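Music > Genres and Scenes > Regional > Kitchen beat

Kitchen beat

Kitchen beat is a style of small-group dance music that grew up in the port town of Morkbridge, combining highlife guitar lines with household percussion. Its players have disagreed about nearly everything else, including the name, which the guitarist Kwadwo Dankwa disliked and printed on all of his posters.

Origins

The style is usually traced to the Okell, a social club whose drum kit was sold to pay for a new roof. Dankwa's band, booked for the following Friday, borrowed what it could from the club kitchen. The singer Bernice Mensah later recalled that the roof still leaked, and that the leak kept better time than the drummer. The drummer was Dankwa's brother Nii, who stayed with the group for 34 more shows and gave his own account of the evening, in which the roof is not mentioned.

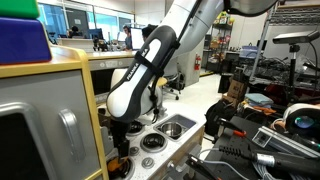 Most kitchen beat tunes run at a medium tempo in four, with the guitar and bass playing interlocking figures and the percussion filling whatever room is left. The percussionist works standing up. A shiny metal pot sitting in a sink, like the one in the illustration, is close to the classic setup: players tune it by adding water, and purists argue over how much. Lids take the place of hi-hats. Spoons are permitted on fast numbers, though Mensah considered them showy and said so from the stage.

Recordings

The first album, Birnovell, was pressed in an edition of 500, and 318 of those were sold - most of them, according to Nii Dankwa, to relatives. Side two is given over to "Tsuji," a single piece in which the bassist Esi Boateng plays two notes with great conviction. Critics have called it hypnotic. Boateng said she was waiting for a cue.

A live record followed in March of the next year. It is better played and less loved, and the applause on it was borrowed from another concert, a fact plain to anyone who notices the crowd calling for a different band.

Later years

The original group split up over the ownership of a saucepan. Interest returned when the producer Divya Achari reissued Birnovell with a 95-page booklet, longer than many listeners felt the case required. Several younger Morkbridge bands now play in the style, generally with a full drum kit, and the Okell holds a yearly kitchen beat night. The roof has been replaced again.

See also: Highlife; Found percussion

Contact the editors | Copyright Morkbridge Music Encyclopedia | Back to top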